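Two Sausages

The apartment on Undska Street came with a toaster oven and not much else. Jana Stüber had lived there for eight months before she used it. She ate at work, or she ate bread standing up at the counter, and the oven stayed where the last tenant had left it.

In January her father came to stay. He brought one suitcase and a package of sausages from the butcher near his house, wrapped in paper and then in a towel. He had been on the train for most of the day. He put the sausages in the refrigerator before he took off his coat.

"You have a pan?" he asked.

"No."

"What do you have?"

She showed him the toaster oven. He bent down and looked at the tray, which was brown with old grease. He ran a fingernail along it and said it would do. He had cooked on worse in the army - a shovel, once.

They ate at six. He told her the rent at home had gone up to 107 a month for the garage alone, and that he had sold the car. She had not known about the car. He said it was only a car. Then he cut his sausage into small pieces, the way he used to cut hers, and for a while they talked about the neighbors.

He stayed eight days. On the last night there were two sausages left, and he told her to keep them for herself. She said she would. She walked him to the station in the morning and carried the suitcase, and he let her, and that was new.

It was dark when she got back from work. She unwrapped the paper, set both sausages on the rack and turned the dial. She did not need two. She thought she might call him while they cooked and ask how long he usually gave them. 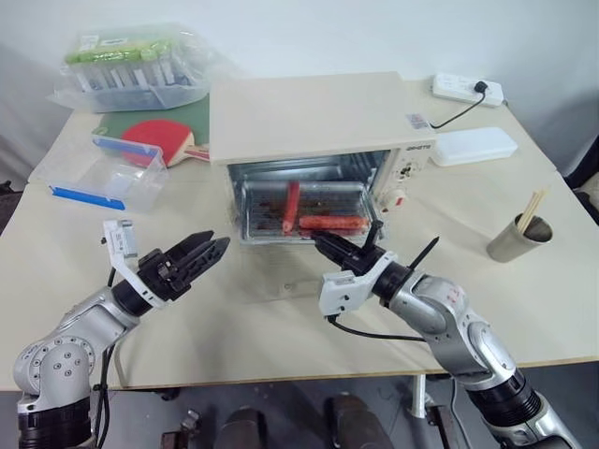 Pascal Rathjen wrote that he liked the father but wanted the phone call in the story, even if it was only a few lines about cooking times, and that a butcher's sausage should be turned once halfway through.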